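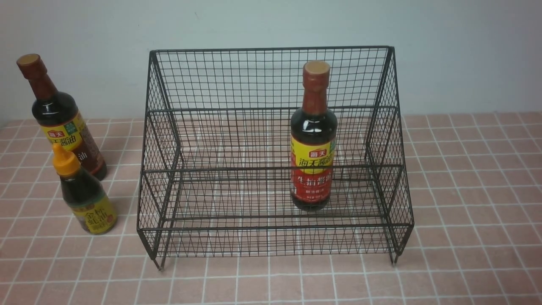
Clardale gym moves trampoline classes to new hall

Finia Gymnastics will move all trampoline and tumbling classes from its main floor in Clardale to the Malinowski hall in October 2024. The change separates the sprung floor from the trampoline beds, which have shared one training area for seven years. Artistic classes stay at the present address.

The new hall has a clear height of nine meters over the beds. The main floor could take competition trampolines only in the center bay, so two groups could not train at the same time. Under the new schedule, beginners and squad members will have overlapping sessions, with a coach assigned to each bed.

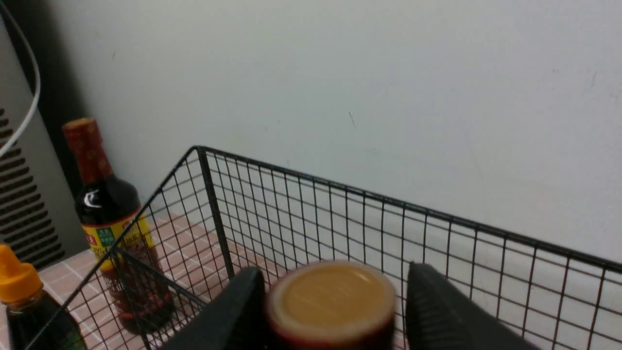
Torben Fuchs said the schedule works on paper but leaves families with children in both programs driving between two buildings on the same evening. He asked for the later tumbling session to start 19 minutes after the last artistic class ends, to match the bus.

Finia has not agreed to that figure. Start times for the two sites will be set separately and reviewed in December, when attendance records for the first block are complete. Class fees do not change during the block. Members who cannot reach the new hall may transfer to an artistic class at the same level, subject to space.
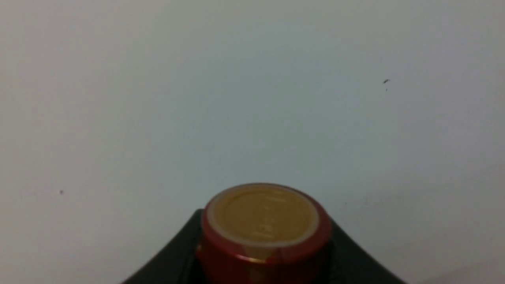

Transfers must be requested in writing before the block begins. A request made later is treated as a new enrollment and goes on the waiting list. Make-up sessions carried over from the previous block are valid at either site.

The three Skurkholm qualifying meets are not affected. Warm-up for those remains on the main floor, and Nikola Walczak will continue to handle entries.

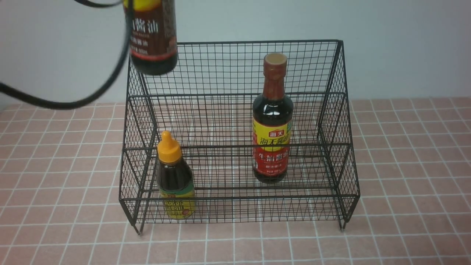

Black wire mesh rack and bottles of condiments.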